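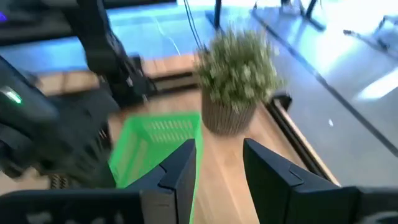 The green basket and the plant, on the table.

Sun 27 October
By Špela Gashi

Vesna kept the green basket after the shop in Tallell closed. She put it on the pale table, in front of the plant with the small white flowers, and she waited for her brother-in-law.

"You still water it?" Ottar asked when he came.

"It is not a real plant."

"I know. But do you water it?"

She did not answer. In her mother's house on Stornthorpe Road, number 109, everything had been watered on Sundays, also the false things. It was a matter of colour, her mother said – dust makes grey.

Ottar laid two letters in the basket. Vesna read the first one standing. The second she left where it was, and went to fill the jug.

Last updated in November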